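Workshop > Builds > Natilau > Gallery

Natilau fetches a box

Reading time: 4 minutes
Print this page | E-mail this page

Natilau is the two-armed robot that Paraschiva Mocanu and I have been putting together in the shared workshop since February. Its purpose in life is to pick things off one set of yellow shelves and put them on another, a job either of us could do with a sandwich in one hand. The receipts stand at 2,833, and I have asked Paraschiva to stop reading the total aloud.

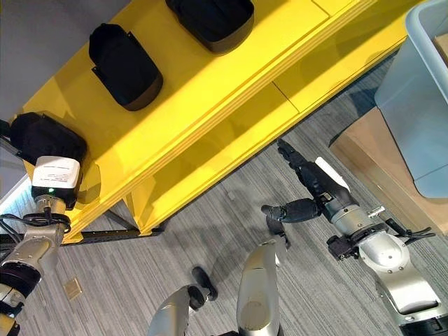 Right hand up by the yellow shelf, black bags along the top.

The fingers were the worst of it. Each hand has its own bundle of cables, and every one of them wants to be somewhere other than where you routed it. We re-did the left wrist 9 times. Nelu Pîrvu, who had the bench next to ours, offered advice on the first four and then moved benches.

The planning software is called Rorby. It is polite, thorough and slow, and it will think for 30 seconds before moving an elbow the width of a biscuit.

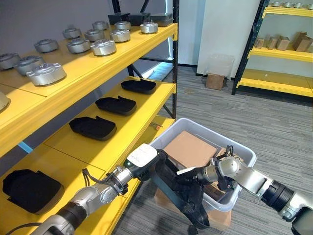

Carrying with both arms is the part I'm proudest of, mostly for how long it didn't work. Each arm used to have its own opinion of where the bin ought to be, and the bin got the casting vote - usually downwards. Paraschiva rewrote the code so that one arm leads and the other follows. She calls this routine Giler and won't say why. 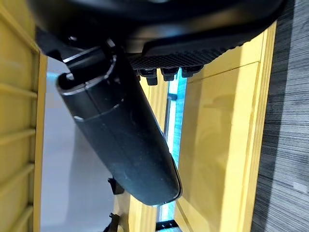 Calibration is still done by hand, with a steel rule and a good deal of muttering. The old mount, the Rathjen, drifted whenever the heating came on, so we took it off and it now props the workshop door open. It's very good at that.

Next on the list is speed, then the noise from the left shoulder, then a proper cable tidy. I have written "proper cable tidy" on every list since we started.

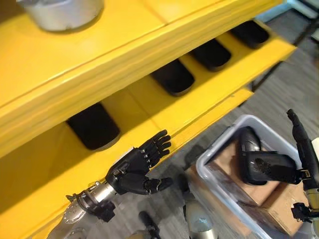

One hand at the ledge, the other over the cardboard box in the bin.

More when the shoulder's sorted. Nelu has asked for notice before we switch it on in the evenings.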